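Unboxing and Sorting Day: Project Report
Graciela Domínguez, 27/10/2022

My project is about how much packaging comes with the stuff we buy, and whether people can tell what to keep. I had 18 packages to sort, from tins and tubs to big mailers, and I did them all on one table — a long afternoon!

Round things came first. They roll, they don't stack, and a black lid on a white label looks pretty much like any other once you've got a few together. 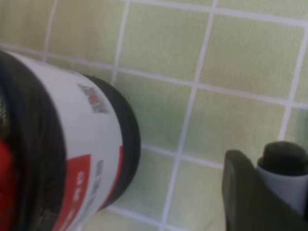 Boxes and paper

I expected boxes to be the easy part, but the paper that comes with them slowed me down a lot (I read everything, sorry).

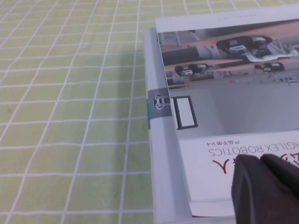
My rule was to sort printed matter separately from cardboard, even when it arrives together. The glossy brochure on top of the white box, with the robots in its big photo, went on the paper list, and the box got its own line. I gave each item a score up to 4 for how easy it was to sort. Boxes did best. In November I'll repeat it with my classmates doing the scoring.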